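Poly mailer

A poly mailer (also mailer bag, plastic mailer, courier bag) is a light plastic envelope for sending soft goods that don't need a box. I've been writing up packing terms for the Filledora glossary for a while now, and this is the entry I get the most mail about, so I've let it run longer than the others!

Basics

Most poly mailers are polyethylene film, sealed along the sides, with a flap and a peel-off adhesive strip at the opening. They come in white, gray, clear and just about any color a seller is willing to pay for. Some have a second adhesive strip, so the buyer can send the sweater back in the same bag (I love these, and I wish every clothing store used them). A padded version has bubble lining inside, but I'd call that a bubble mailer and it has its own entry.

The film wrinkles the moment you touch it, and that matters more than you'd think. A label stuck over a fold may not scan.

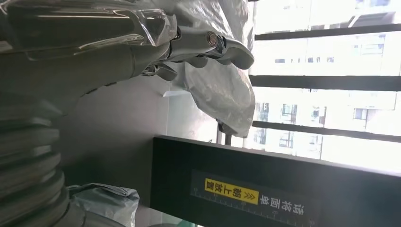

Which side of a mailer should face up when it goes in for sorting?

The side with the shipping label. A scanner reading from above needs the whole barcode in view, flat and without a crease running through it. At a place that scans from underneath you'd do the opposite, so go by the posted instructions.

Labels and the face-up rule

Signs about this turn up on a lot of sorting equipment. In Chinese the wording can be 请将面单朝上放置, a polite request to place the shipping label facing up. 面单 is the everyday term for the label sheet on a parcel, and if you buy packing supplies from overseas you'll run into it sooner or later.

I smooth the bag on the table first, push the contents toward the bottom, and stick the label in the middle of the widest flat part. When I packed orders at Zunda we used 300 mailers on a busy day, and the ones that came back to us nearly always had a label wrapped around an edge.

Handling and stacking

Soft parcels don't behave like boxes. They slump, they slide, and a tall pile of them will lean until it goes over. At Clekmont the house rule was 15 to a stack, which felt fussy to me until I'd picked up a few collapsed ones (okay, more than a few). Printed bags have a problem of their own, too: bold graphics on the front can compete with the label, so leave a plain area for it. 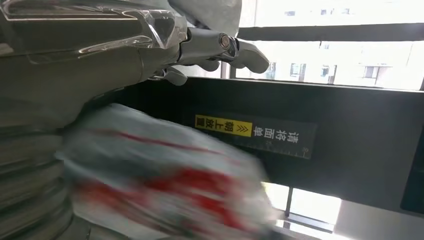

Kavanagh wrote in to say that heavier bags belong at the bottom of a stack whatever their size, and that a limp, half-empty mailer should have its spare end folded under and taped before it goes anywhere near the pile. Fair point, and I've started doing it.

Sizes and reuse

Buy two sizes and you'll cover most clothing orders: a small one for T-shirts and a big one for anything with a hood. Leave a little slack, because an overstuffed bag can split along the side seam. Used mailers can be turned inside out and resealed with tape if the film is still sound, and old labels should be covered or cut away. Curbside programs often won't take film, so look for a store drop-off bin.

The work area

A packing table wants a smooth top and a clear edge, with nothing sharp for the film to catch on. Window light is lovely for reading addresses, though it throws glare on anything glossy, and I turn my bags a little away from it when I check a label.

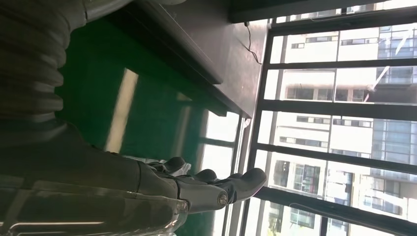
Dark brown tabletop and glossy green surface, with light from the window.

See also: bubble mailer, packing slip, shipping label, void fill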